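Portela utility to replace hardness dosing at Wultska treatment plant

The water utility serving Portela will replace the lime dosing line at its Wultska treatment plant, following a review of hardness readings and customer complaints about scale on fixtures and kitchenware. Work begins in April. Supply will not be interrupted, according to the project notice.

The Wultska plant blends water from a deep well field with surface water drawn from the Gidetis reservoir. The well water carries a high load of dissolved calcium and magnesium; the reservoir water is much softer. When the reservoir is low, the share of well water goes up and hardness at the tap rises with it. The present dosing line was sized for a steadier blend and responds slowly when the ratio changes.

Negin Ahmadpour, process engineer for the project, said the existing controls adjust the lime feed from a laboratory sample taken at the start of each shift. "If the blend moves in mid-morning, the dose does not follow until the next sample is in," she said. "The new line reads the blended water continuously and corrects the feed as it goes."

The replacement system was supplied by Trurnorico and consists of 2 slurry tanks, a pair of metering pumps and an inline analyzer installed downstream of the mixing chamber. One tank will be in service while the other is refilled. The older single tank has to be taken off line for cleaning, and during those periods the plant relies on blending alone.

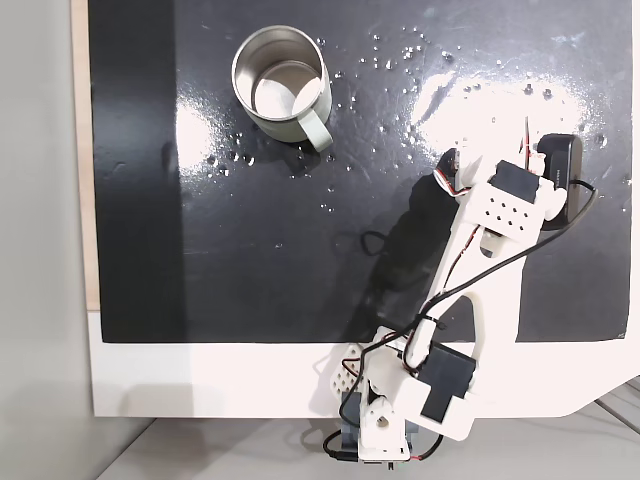 Hardness is not treated as a health concern in the notice, and the utility describes the work as an operating improvement. The effects are mostly domestic. Water left to dry on a dark or polished surface leaves a pale ring of mineral residue, and heating elements in kettles and water heaters lose efficiency as scale builds up. The utility received more than 600 complaints on the subject in its last reporting year, most of them from the upper pressure zone, where the proportion of well water is highest.

The upper zone has 3421 metered connections. It will be the first to receive water from the new line, with the remaining zones to follow once the analyzer has been calibrated against laboratory results. During calibration both methods will run in parallel - the analyzer will log its readings but the shift samples will still set the dose.

The target for finished water is a total hardness of 100 milligrams per liter as calcium carbonate. Ahmadpour said the figure was chosen to limit scale without making the water corrosive to older pipe. "Very soft water has its own problems," she said. "We want a thin protective layer in the mains to stay where it is."

Existing deposits in household plumbing will not disappear when the new line starts up. Customers with home softeners are advised to check the hardness setting after the changeover, as a unit left at its old value will regenerate more often than needed and use extra salt. Updated hardness values for each zone will be printed on the water bill.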